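Unit 5: Dimensional Change in Woven Goods
Handout, revised November 23, 2025

Read before the lab session. Bring the handout with you; the tables from Unit 4 will not be reprinted.

## 5.1 Terms

*Relaxation shrinkage* is the loss of length that takes place when tension stored in the yarns during weaving and finishing is released. It needs water, agitation, or both. Most of it appears in the first wash.

*Progressive shrinkage* continues over later washes. It is typical of wool, where the fiber scales lock together (felting), and of some loosely built rayons. Cotton shows little of it once it has relaxed.

*Growth* is a positive dimensional change. It is reported with a plus sign. Shrinkage is reported with a minus sign. A report that gives "3%" with no sign is incomplete and will be returned.

*Skew* is the angular displacement of the filling yarns from a line perpendicular to the selvage. *Bow* is the same displacement in the form of a curve. The two are measured separately, even when both are present.

## 5.2 Why cotton shrinks

A cotton fiber swells in water mostly across its diameter and very little along its length. When the yarn gets thicker, a yarn passing over and under it has to travel a longer path. The yarn cannot stretch to cover this path, so the crossing yarns move closer together. The fabric becomes shorter and denser. This is swelling shrinkage, and it adds to the relaxation described above.

Warp yarns are held under higher tension on the loom than filling yarns. For this reason the warp direction usually shows the larger change. Exceptions occur in fabrics that were pulled wide on the stenter frame to reach a sold width. In those goods the filling direction can shrink more than the warp.

Compressive finishing pushes the fabric together mechanically before it is sold. A rubber belt is stretched around a roller, the damp cloth is laid on it, and the belt is allowed to contract. The cloth contracts with it and is then dried in that state. The residual shrinkage is low, provided that the cloth is not stretched again in cutting or sewing.

## 5.3 Preparing and marking specimens

Condition the fabric before marking. Lay it flat, without tension, until it has come to balance with the room air. Fabric taken straight from a roll has been under tension and should be given the full conditioning period in the course manual.

Cut specimens parallel to the selvage. Stay away from the selvage itself and from the ends of the roll. No two specimens should contain the same warp yarns.

Smooth out wrinkles by hand without stretching the cloth. A crease that crosses a gauge line shortens the apparent distance, and the error goes straight into the result.
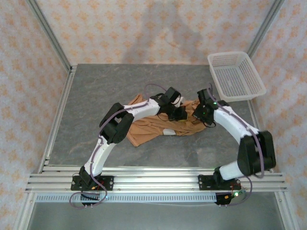 Place the marking template with its arrow along the warp. Mark three pairs of gauge points in each direction with indelible ink. The standard gauge length in this course is 25 cm. Measure each pair after marking and write down the measured value — the template is a guide for placing the points and does not replace the reading.

Overcast the cut edges if the fabric ravels. Use a loose stitch. A tight one gathers the edge and pulls the outer gauge points inward.

## 5.4 Calculation

For each pair of points:

 DC (%) = 100 × (B − A) / A

where A is the distance before laundering and B is the distance after laundering, in the same unit.

Average the three values for warp and the three values for filling. Do not average warp and filling together. Round only the final result, to the nearest 0.1%.

Worked case, using the Inskip twill, warp direction:

| Pair | A (cm) | B (cm) | DC (%) |
|---|---|---|---|
| 1 | 25.0 | 24.3 | −2.8 |
| 2 | 25.0 | 24.2 | −3.2 |
| 3 | 25.0 | 24.4 | −2.4 |

Mean: −2.8%.

For area change, combine the two directions as follows:

 Area (%) = 100 × [(1 + w/100)(1 + f/100) − 1]

where w and f are the signed mean changes. Adding w and f gives a close value when both are small, but the full expression is required in lab reports.

## 5.5 Fabrics for the lab

- Tutum: plain weave, cotton, no compressive finish
- Travance: plain weave, cotton and polyester
- Inskip: twill, cotton, compressive finish
- Gurnar: plain weave, wool; hand wash procedure only

Gurnar is run on its own. Record each of its wash cycles separately so that progressive shrinkage can be plotted against cycle number.

## 5.6 Problems

1. A specimen of Travance measures 25.0 cm before laundering and 24.8 cm after. Find DC.
2. A fabric has w = −5.0 and f = +1.0. Find the area change by the full expression and by simple addition. State the difference.
3. Explain why a fabric line-dried under its own weight may show growth in the vertical direction.
4. Sketch a specimen with skew and no bow. Mark the line from which the displacement is measured.

Reading for Unit 6: course manual, page 31 to the end of the chapter.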